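工单号：3910
产品：Clilo 格栅式沥碗架（灰色）
站点：Corkville 样板厨房，长桌工位
提交渠道：Plorham 售后系统
类别：使用问题 / 清洁残留 / 小件倾倒
优先级：中
状态：待用户确认

问题描述（用户提交）

碗架四月开始使用，放在木桌左侧，旁边配一只深棕色 Marchetti 托盘，用来临时放餐后的盘子和筷子。问题有两个。

一、碎屑和米粒落进格栅后倒不出来。把架子翻过来拍，大颗的能掉，小颗的卡在斜齿根部和交叉筋的夹角里，过后又粘到下一批盘子的盘沿上。

二、大盘立得住，小碟和杯子立不住。小碟放进去会往一侧滑，最后斜靠在齿上；杯子倒扣时杯口压不实，稍微碰一下就歪。

希望确认是架子装反了，还是这一款本来就不适合放小件。若属批次问题，申请更换。

一线回复 09:40

已收到。请补充以下信息：
1. 碗架空置时的照片，要能看到格栅和侧壁开槽。
2. 平时装架的顺序，以及装架前餐具放在哪里。
3. 架下是否垫有接水盘。
4. 清洁方式和间隔。

用户补充 10:15

装架前餐具都放在托盘里，先大盘，后小碟，筷子最后。架下没有垫东西，直接放在桌面上。清洁是每天用水冲一遍，没有拆洗过，也没找到能拆的地方。空架照片见附件一。 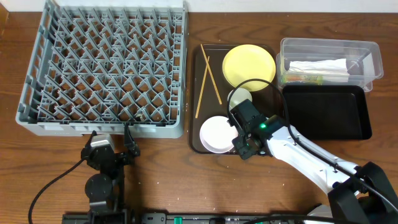

装架方向的初步判断：这一款没有左右之分，只有前后之分，带开槽的长边朝向操作人即为正向，附件一中的摆法正确，排除装反。餐具此时还在右侧托盘里，架内没有盘子，但格栅靠右下角处已经有几粒浅色碎屑，说明残留至少有一部分与当前这批餐具无关。建议先把残留问题和倾倒问题分开处理，前者从清洁流程查起，后者从装架位置查起。

二线接手 11:05

已核对产品资料。格栅由成排的斜齿和交叉筋组成，中间为菱形通孔，与桌面之间没有底板。设计上碎屑应直接从通孔落下，实际能否落下取决于颗粒大小和表面黏性。带淀粉的颗粒干后附着力较强，单靠冲水不一定能去掉。

请用户按以下步骤做一次排查：

步骤A：清空碗架，移到水槽，正面冲水，总水量2000毫升即可，不必加压。
步骤B：翻面，从背面再冲一遍，水流沿齿的倾斜方向走。
步骤C：静置3分钟，用软毛刷清理齿根，重点是四个角。
步骤D：擦干桌面后放回原位，检查通孔下方是否还有颗粒。
步骤E：按原习惯装架，不要刻意调整，从操作位附近拍一张近照。

用户反馈 13:20

A到D已做。正面冲水基本没有效果，背面冲水后掉下来一批，软毛刷又刷出来一些。四个角里靠墙的两个比较干净，靠操作位一侧的两个最脏。E的照片见附件二，按平时的习惯装的。

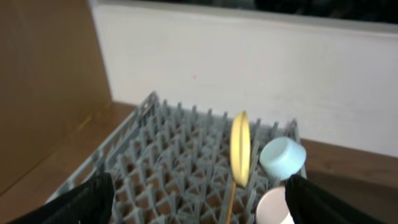
四个角的差别可以用装架动作解释。盘子从操作位一侧进架，先越过前边框，再向后推到齿间。盘沿上粘的东西在越过前边框时被刮下来，落点集中在前排。后排的齿只接触到已经刮过一遍的盘沿，残留自然少。

同样的动作也影响小件。前排位置常被最后放入的杯碟占用，这些位置的齿又最容易夹带颗粒，杯口坐在颗粒上就会不平。两个问题有可能是同一个原因，先不下结论。

二线追问 13:45

1. 黄色盘子进架前，在托盘里是平放还是已经靠边立起？
2. 托盘里的剩余米粒是先倒掉，还是和餐具一起留着？
3. 小碟是否叠在大盘下面？

用户反馈 14:10

盘子都是平放的，没有立过。小碟单独放，不叠。米粒有时候倒，有时候不倒，看当时忙不忙。近拍见附件三。
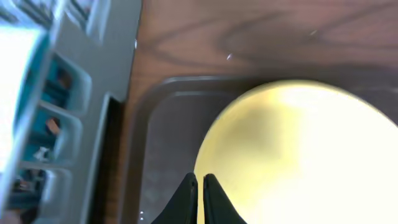
附件三：浅黄色圆形件平放于深灰色浅托盘内，托盘左侧为木桌面及浅灰色塑料架

关于平放：大件平放在托盘底面上时，底面的颗粒会粘到盘底圈足。进架时圈足正好经过齿尖。建议托盘先清后放，或者在托盘里垫一层可替换的纸。纸不要垫满，四边留出空隙，方便取盘时手指伸入。

关于立放：大盘在格栅中的受力点是盘沿下缘和一侧齿面，能自行稳定。小碟直径不够，下缘落到筋上之后，碟面够不到后一排齿，只能靠摩擦力停住，一碰就滑。这属于尺寸匹配问题，碗架本身没有变形的话，不按故障处理。

变形检查方法：取一张硬卡纸，宽75毫米，横插入任意一排齿间，从左推到右。全程阻力均匀为正常。某处明显卡住或明显松脱，记录位置，拍照上传。

用户反馈 15:00

卡纸推过了，前中后各推一排，没有卡住的地方，也没有特别松的地方。边框放在桌面上按四个角，不翘。

二线结论（暂定）15:20

碗架外形正常，批次问题可以排除，更换申请暂不受理。剩余两项按使用调整处理。

调整一：装架顺序
大盘放后排，盘面略向后倾。
杯碗类放右侧，口朝下或侧放均可，侧放时底部靠住边框。
小碟放在大盘旁边，借大盘的盘面挡住一侧，不要单独占前排。
筷子竖插，避免横搭在齿上。横搭会把相邻的杯子顶起来。

调整二：颗粒处理
餐具上的剩余米粒先集中倒入单独的黑色托盘，再进入装架步骤。
深棕色托盘每次用完后倒扣轻敲，再擦底面纹路。
碗架每天从背面冲，正面冲水取消。

请用户按调整后的方法试一轮，结束后不要收拾桌面，直接拍全景。

用户反馈 16:35

试了一轮。将大盘放到后面以后确实不晃，杯子这边也比上午好。米粒大部分倒进了黑色托盘，但是倒的时候洒出来一点，碗架的齿上和旁边木桌面上还有零散的。深棕色托盘靠下边的位置也剩了一小撮，擦的时候漏了。全景见附件四。
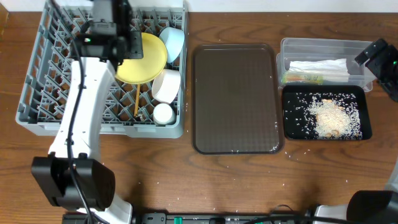 另外有一点要说明，黑色托盘边沿比较浅，倒得快容易溅到外面。之前用的是深碗，收走之后才换成托盘。如果流程里一定要有倒米粒这一步，容器能不能由我们自己换？

二线回复 16:50

容器可以自行更换，流程只要求颗粒在装架前与餐具分开，对容器没有规格要求。建议用口径大于最大盘子半径、有一定深度的容器，放在深棕色托盘远离碗架的一侧，倾倒方向背向碗架。目前黑色托盘在桌子右侧，位置合适，保留即可。

齿上的零散米粒，判断有两种来源：一是倾倒前盘子已经从碗架上方经过，二是筷子上带入。现有附件不足以区分。下一轮请分开做：

第一次只装盘子和杯碗，筷子留在托盘里，装完后检查齿根。
第二次再插筷子，插完后检查同样的位置。
两次之间不冲水。

结果直接写文字即可，不需要再拍。写明米粒出现在前排还是后排，靠左还是靠右。

透明收纳盒里的纸可以继续用来垫托盘，用前展平，皱折处会藏颗粒。收纳盒本身位置靠后，不影响装架，不用移动。

用户反馈 17:30

第一次装完后，前排靠右有残留，后排没有。第二次插完筷子，只在筷子落点周围多了一些，别处没有变化。容器已换成深一点的，试倒一次没有洒到碗架这边。

二线回复 17:45

前排残留与上午的刮落判断一致，筷子为次要来源。补充一条：筷子进架前用纸捋一遍，从粗端向细端，纸用后丢弃。

前边框内侧是否有毛刺尚未检查。请用指腹沿边框内侧慢慢摸一遍，若有明显刮手处，用胶带做标记并回复本工单。Clilo 的处理方式是寄送替换边框条，不需要退回整架。

知识库登记
标题：格栅式沥碗架齿根残留及小件倾倒
适用范围：灰色格栅款，无底板
关键词：米粒、齿根、前排、小碟、背面冲洗
关联配件：Marchetti 深棕色托盘（圆角）
处理摘要：背面冲洗；大盘后置；颗粒先倒后装；筷子竖插
未决项：前边框内侧毛刺检查

状态变更：处理中 → 待用户确认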